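Look up: the big shed and what hangs over it

Twenty to eight in the morning, November, and the first thing anyone does in the hall at Flekley is find the switches. Bank by bank. A clunk, a pause, then the tubes over the far end flicker and catch, and the floor comes up grey out of the dark. Takes longer than you'd think. Takes longer still when it's cold.

I came to write about floors, funnily enough. Floors are what people want to know about when they take on a big shed - can it carry the weight, is it level, will the paint lift. Got about an hour into that and gave up. Everyone I spoke to wanted to talk about the ceiling.

Old industrial halls are having a moment. Rents in town have gone silly and the sheds out past Fadilstead, put up for making and storing things, are filling up with people who need height. Workshops, fit-out firms, set builders, a climbing outfit, tech people with kit on trolleys. They sign for the square metres and then spend the first winter learning about the cubic ones.

Flekley has 2723 square metres under one roof. No false ceiling, no tiles. The last tenants ripped those out and the ones before them had put them in, so there are still odd bits of hanger wire if you know where to look. Everybody agrees it's better bare. Everybody also agrees it's colder bare, and noisier, and that dust comes down on whatever you've just wiped.

The heating question first then. Warm air goes up, stays up. The unit nearest the doors has given up on heating the room at all and just heats the people, with a radiant panel over each bench. Looks a bit like a chip shop. Works, they say, if you don't wander off. The others wear hats.

Sound is the other one. Drop a spanner at one end and someone at the other end turns round. A local firm, Gilani, has been going round the sheds fitting felt baffles, thick grey things hung on edge, and swears by 116 of them for a hall this size. The tenants at Flekley had the quote in a drawer. It was still in the drawer when I left.

And then the paint. This is the bit people get cross about. Leave the roof as you find it, or spray the whole lot one dark colour so it dissapears? Dark is the fashion, cafes started it. You lose the pipes and the brackets and the cobwebs in one go. You also lose a fair bit of light, and then you're buying fittings to get it back. One tenant told me she'd never do white again, another said she'd never do anything else. Both had the same cherry picker on hire for the same 5 days.

My own view, for what it's worth: go dark on the ceiling, and let the steel be a colour.

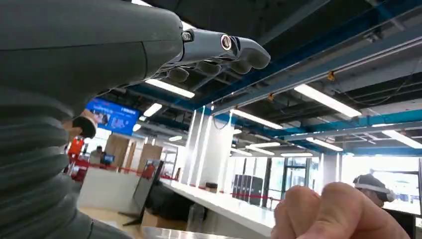 A blue beam against dark grey does something for a room. Gives you a line to follow. You look along it and you understand how long the place is, which you don't get from a flat plain lid. And leave the cables on show, neat if you can manage it, because in two years' time you'll want to know where they go and the electrician will want to know even more.

Lights next, and this is where the money went at most of the places I visited. Skatirport, down by the water, had 151 fittings on its plan and cut the lot back after one electricity bill. Hang them lower, was the advice there. Low enough to light the work, high enough to walk a ladder under. Rows if you must but they needn't match, and the long tubes are kinder on the eyes than the round high bay sort, which leave you with a green blob every time you glance up.

Clamps, too. Buy more clamps. Anything that grips a beam without a drill will save you a letter to the landlord, and a bright colour means you can find them all again when the lease is up. Check the load. Check it again. Ask before you hang anything at all off a beam you didn't put up yourself, some of these roofs were built to hold up rain and not much else.

What about cleaning? Once a year, long pole, vacuum head, old clothes. Start at the top end and work towards the doors. Cover the benches frist. The people at Flekley do theirs in the quiet week after the summer orders go out, all units together, and share the cost of the lift.

I never did get back to the floor. It's concrete, it's painted, the paint's lifting by the doors.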